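Home Posts Bikes Robot stuff About

September, second week of demos

Quick one before I pass out. Still collecting. Target is 2000 clean episodes for the Ilska model and we crossed 400 this afternoon, which felt great until Torunn went through the pile and threw out 100 of them. Mostly mine. I rush the grasp, then hover, then rush again, and the policy learns the hovering beautifully. So that's a lesson.

New rule from her: pick a speed and keep it. Also say the task out loud before you start. Feels dumb, works ok. My bad takes went way down after lunch.

Kitchens are the hard part. Our bench at Stollemgate is all grey foam and matte boxes, and anything trained there falls over the minute it meets a patterned cloth or a shiny cupboard. So, real homes. Real clutter. Dont tidy first, thats the whole point.

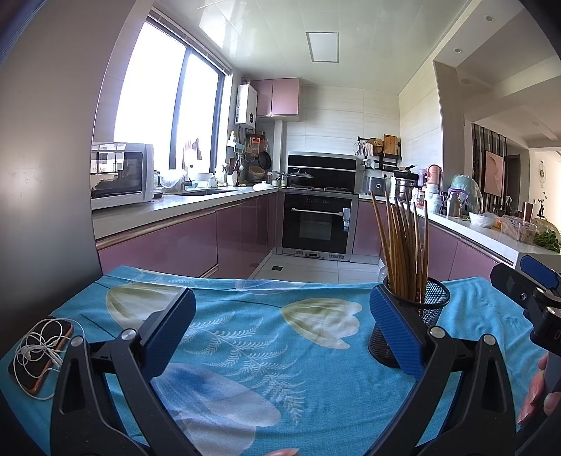 Both grippers over the table. Phone and earphones on the left, chopsticks in the mesh holder on the right.

Wired earphones are my least favorite object on earth now. The loops go wherever they want and no two starts look alike. Good for the data, bad for my wrists. Arvid wants more of them, of course. He also wants the two-handed stuff split into its own set and I think he's right, the timing between left and right is a seperate problem.

To do: relabel the 9 episodes where I said "cup" and picked up a bowl. Charge everything. Ask Gunther if the sync fix is in, clocks were drifting again by the end.

More tomorrow if my hands still close.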